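3.2 Edge selection under motion blur

The folding policy receives only the images from the two wrist cameras and the opening width of each gripper. No external camera is used, so the perception module must decide from a near view which part of the cloth border is suitable for grasping. In the Setitz set, which contains over 1,000 hand-held demonstrations of towel folding, this decision is often difficult. When the operator moves fast, the table and the cloth become streaked, while the fingers stay rather sharp. A standard blur score computed on the full image is then misleading, and for this reason we mask the fingers before the score is computed.

A second difficulty is the bimanual case. One gripper can hold a raised fold while the other is still open, and the camera of the second one sees both the tool and the hand of the operator. We label such images as "partner in view" and keep them for training (Figure 4).
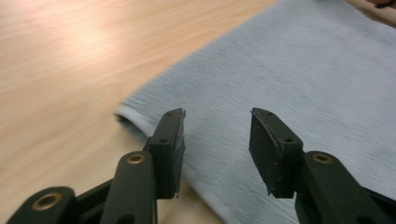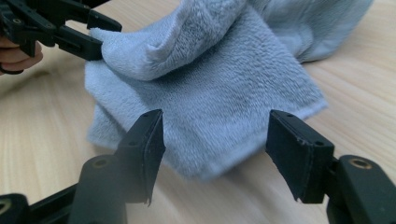

Figure 4. Wrist views with open fingers over a light blue cloth. First: blurred view, with the left pad over a folded edge. Second: the other gripper pinches a raised fold at the upper left.

3.3 Training of the edge detector

The detector was trained for 40 epochs with the Lakik toolbox, using a batch of 14 short clips. For each clip the network predicts a border line and a confidence value. If the confidence is low, the planner does not close the fingers - it waits for the next image and repeats the query, up to a limit of 100 queries per attempt. We found that this simple rule was easier to tune than the filter of Clamska, which we used in our first experiments. The same settings were kept for all fabrics.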